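3.2 Reporting of minor structural failures in regional news

The incident corpus was built to test how the wording of first reports on small structural failures — footpath subsidence, deck collapses, failed retaining walls, fallen awnings — relates to what is later recorded by the responsible local authority. Large disasters were excluded. They attract many reporters, their casualty figures are revised in public, and the corrections are easy to trace. Minor failures usually receive one or two articles, often written within hours, and the first figure printed tends to remain the only one available to later readers.

Articles were drawn from the archive held by Vutimia, a regional news aggregator that keeps each version of a page as it was published. The search terms covered nine kinds of structure and six verbs of failure, in their common inflections. The initial query returned 2856 articles. Duplicates arising from syndication were merged by comparing the first 68 words of body text after bylines, captions and place names had been removed. Where a syndicated item had been altered by the receiving outlet, both versions were kept and linked. This step left 914 articles for annotation.

Each article was coded for the time between the event and first publication, the source of the casualty figure, the presence of a stated cause, and the person or body to whom that cause was attributed. Casualty figures were entered as printed. Phrases such as "several" and "a number of" were kept as text and were not converted to a numeric range. An earlier pilot had converted them, and the annotators could not agree on the bounds.

Attribution was harder to code than expected. In many articles the cause is given in the headline without a source, repeated in the second paragraph with a source, and then softened near the end, where an engineer or council officer is reported as saying that an inspection has not been completed. The coding scheme treats these as three separate statements. An article was marked as internally inconsistent only when two statements could not both be true, and not when one was merely more cautious than the other.

Annotation was carried out by Dulce Serrano and Giang Đàm, working separately on all articles. Disagreements were resolved by discussion after both had finished. The most frequent disagreement concerned eyewitness accounts: one annotator had coded a witness's remark about loud cracking as a statement of cause, and the other had coded it as a description of the event. The second reading was adopted throughout, and the affected records were recoded before any analysis was run.

Versions of the same page were aligned with Distach, which compares successive texts at the level of the sentence and records insertions, deletions and substitutions. Changes to navigation text, advertising and related-story links were discarded. Changes to captions were kept. Captions were coded apart from the body text, in view of the frequency with which a caption keeps an early casualty figure after the article beneath it has been updated. The image associated with each caption was stored with the record, but image content was not coded and plays no part in the results. The record layout allows for one image per article version.

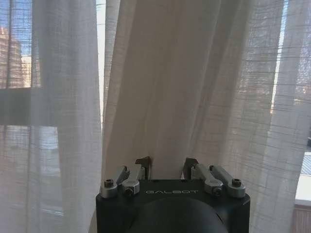 Figure 1. Gripper marked GALBOT, with sheer curtain panels at a window.

3.3 Matching articles to authority records

Records of inspection and repair were obtained from local authorities where these were open to the public. Most were supplied through Modbridge, a shared asset register used by smaller councils, in which each entry gives the structure, the date of the defect report, the type of defect and the work ordered. Larger councils keep their own registers, in formats that differ from one another and sometimes from one year to the next. These were converted by hand to the Modbridge field names.

An article was matched to a register entry when the structure and locality agreed and the defect report was dated no more than 14 days after the event. The window was set wide to allow for late entry. Where two entries met the conditions, the one with the earlier report was taken, unless its defect type was plainly unrelated to the failure described. A blocked drain, for example, was not accepted as a match for a collapsed handrail, although it was accepted for a washed-out footpath.

Failures on private property present a separate difficulty. A balcony or shop awning may be inspected by an insurer or a contractor, and the resulting report is seldom lodged with the council. Such articles were kept in the corpus for the analysis of wording but left out of any comparison between the printed cause and the recorded cause. The two sets are reported separately in Section 4.

3.4 Treatment of revised figures

A casualty figure was counted as revised when a later version of the same page, or a later article from the same outlet, gave a different number for the same event. A change in category, such as from "injured" to "treated at the scene", was recorded but was not counted as a revision. Outlets differ in how they use these terms, and the distinction is often absent from ambulance statements.

Revisions were grouped by direction and by whether the page carried a notice of correction. The notice had to state what had changed. A line giving only the time of the latest update did not qualify, even when the alignment showed that the figure had been altered at that time. Pages published before the November change to the archive's capture schedule were sampled less often, and short-lived versions from that period may be missing. The count of revisions for those pages should be read as a lower bound.

One outlet, Won, replaces the full text of a developing story at each update and assigns a new address to it. Its articles were linked by headline similarity and checked by hand. Three chains could not be resolved and were treated as unrevised.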